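Routing and checking the cable bundle on the bin picking arm

These notes are for the picking cell in Cutstead. The twin cell in Hollosham has the same arm and the same two bins, but its cables run inside a sleeve, so please use the other page for that one.

Most of the stops we had in March came from the cables. A bundle was tied too short near the last joints, and one connector worked itself half out. Since then we check the bundle every 406 picks and write the result in the cell book. It takes 11 minutes if nothing is wrong.

What you need

Cable ties, side cutters, a soft cloth, a marker pen and the hex key for the bin clamps. Keep 6 spare ties in the drawer under the controller.

Before you start

Drive the arm to the service position, with the gripper high over the front bin. Press the emergency stop and hang your tag on the pendant. Do not put your hands under the gripper before the tag is hanging.

Step one. Look at each tie. The tie must hold the bundle together but must not press into the yellow jacket. If you can turn the bundle a little with two fingers, it is good. If not, cut the tie and put a new one.

Step two. Check the loop at the wrist. When the last joint turns to its end position, the loop becomes smaller, so it needs enough length at rest. We leave it wide — wider than looks tidy.

Step three. Push every connector straight in by hand, then pull lightly. Put a marker line across the connector and its socket, so the next person can see if it has moved.

Step four. Wipe the gripper tips and look for cuts on them.

Step five. Check the bar clamps on the bins. If a bin moves even 2 mm, the taught corner points are not correct anymore and the gripper can touch the wall. Tighten by hand only.

Step six. Release the stop and run the joints at slow speed, one after the other. Keep your eyes on the loop, not on the pendant. 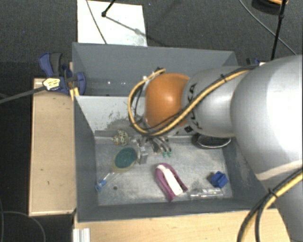 Author: Cell maintenance technician, Manurport workshop
Updated 3rd September

Notice how the yellow and black bundle comes down across the orange joint cover and goes around it in a wide loop. Copy this shape when you fit a new bundle. The black tie near the top of the silver section goes on first, then the loop is laid out, then the connector is closed.

You do not have to empty the front bin for this work. The test objects can stay where they are, but leave the clamp on the edge between the two bins closed during the slow run.

If the loop touches the bin wall at any moment, stop and begin again from step two. For a damaged jacket, do not use tape. Order a new bundle from the Campbell store and leave the cell tagged until it is fitted.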